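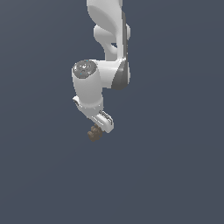
Cletutness on the sim screen, night before the county round.

Lump by Lump

Twenty to eight and the library wanted its room back.

"One more," said Piyumi.

"You said that at seven."

"One more after that, then."

Jucélia had the laptop. Jucélia always had the laptop – it was her brother's and she didn't let go of it, not even to eat. Gilmar had the clipboard and the biscuits. Imtiaz was under the table looking for the charger, swearing quietly in case Mr Tavares came back from the car park.

They had called the arm Cletutness because the entry form had a box marked Robot Name and Gilmar's cat had walked on the keys. Nobody fixed it in time. Now it was on the badges.

The rules from Brestden were four pages long. Simulation round first. Every team gets the same arm and the same lump, the lump gets dropped in at any old angle, your code picks it up and holds it. Best schools go through to Fedmont in May and get to use a real one. A real one! Piyumi had the page folded in her coat pocket and it was going soft at the creases.

"Two hundred tries," Gilmar read out. "That's what the judges run. 200, and they don't watch any of them, a computer just adds it up."

"So?"

"So nobody sees if it's elegant."

"It isn't elegant," said Imtiaz from under the table. "Found it."

He came up with dust all down his jumper and plugged them in. The battery had been on 2 percent. Jucélia breathed out.

"Right. Run it."

She ran it. 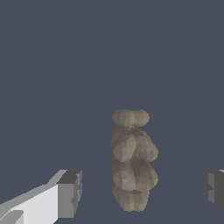

Attempt 748

They all leaned in. Bad idea, four heads and one small screen, Gilmar's elbow in the custard creams.

"It's off to the right again," said Piyumi.

"It's always off to the right."

"So move the hand over."

"I did move the hand over. I moved it at tea time. Then it was off to the left."

Piyumi chewed her sleeve. She'd been drawing the lump all week, in Maths, on the bus, on the back of her French. Her mum thought it was a potato. Her little brother Owen had said it was a man in a hat, and after that she couldn't see anything else. A fat little man in a flat hat, standing ever so still while something enormous came down on either side of him.

She felt a bit sorry for him, if she was truthful.

"Don't aim for the middle of him," she said.

"Him?"

"It. The whole thing. You're taking the middle of everything and he sticks out on one side, so the middle's wrong. Go for his tummy. Leave the hat out of it."

Jucélia looked at her. Typed. Deleted it. Typed again, slower. Imtiaz read it over her shoulder and for once didnt say anything.

"Say when," said Jucélia.

"When."
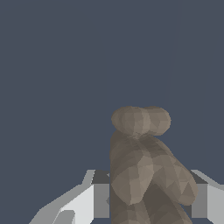
The door went. Mr Tavares, keys in one hand, the other already on the light switch.

"Friends," he said. "It is a school night. I have a wife."

"Thirty seconds, sir."

"You said thirty seconds to the librarian. She told me. She's got her coat on."

"Sir, please, look."

He looked. He was a Geography teacher really, he'd only taken the club on after Mr Okell left, and he'd told them on the first day that he knew about rivers and that was it. But he'd stayed for every session. He'd driven them all home in the rain, 60 miles a night it felt like, with the clipboard sliding about on the dashboard.

He put the keys down.

"Is it suposed to be doing that?"

"Shh," said all four of them. 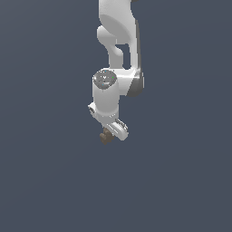 Piyumi didn't trust the next bit. Closing was one thing. The rules said lift and hold, and the lift was where it had gone wrong at lunch and on Monday and in the dream she'd had where it went wrong in front of the Queen. Jucélia pulled the view back till the arm was small on the screen, big white thing hanging out of nowhere. Just grey all round it. And down at the very bottom of it, a brown speck in the grip. Her man.

"Count," said Gilmar.

"You count."

"I've got a biscuit in my mouth."

So Mr Tavares counted, out loud, in Portuguese, and Jucélia mouthed along with him, and Imtiaz held on to the charger plug with both hands as if it might jump out of the wall. Somewhere down the corridor the librarian was turning off lights.

"Oito," said Mr Tavares. "Nove."

Piyumi shut her eyes.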